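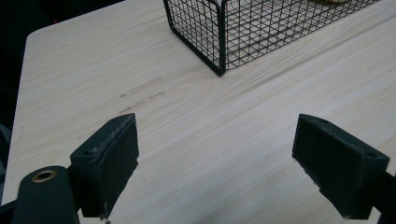 Wire baskets are back at the Firkwood swap shelf

I stopped by the Firkwood community room this morning to drop off a bag of jars, and I stayed a lot longer than I meant to. The swap shelf is open again after the winter break, and the thing everybody wanted to talk about was baskets! Black wire mesh ones, the kind you can see through, so you find the tape without dumping the whole thing out.

Gumaro Zavala has been sorting the donations since February, and he told me over 90 households have brought something in so far. Storage stuff goes first, he said. Baskets, bins, trays – put one out at ten and it's gone by lunch.

I asked what people do with them all. Mail, mostly, and chargers. Emilian Surdu keeps onions in his and swears they last longer with the air getting in (I'm trying it this week, my onions have been terrible). He also lines one with a dish towel for bread when his sister's family comes over.

If you want to swap, bring up to five clean items and take home the same number. Wipe down anything metal first, please, and check it for bent wires that could snag a sweater. Doors open at ten and the tables get folded up at 6. Park behind the building – the front spots are for the clinic.

219 views | 6 comments | Share

Recent items
Norkudance spring classes add a beginner hour
Britar Street sidewalk work moves to the north side
Kettani Bakery changes its morning hours
Where to take old paint cans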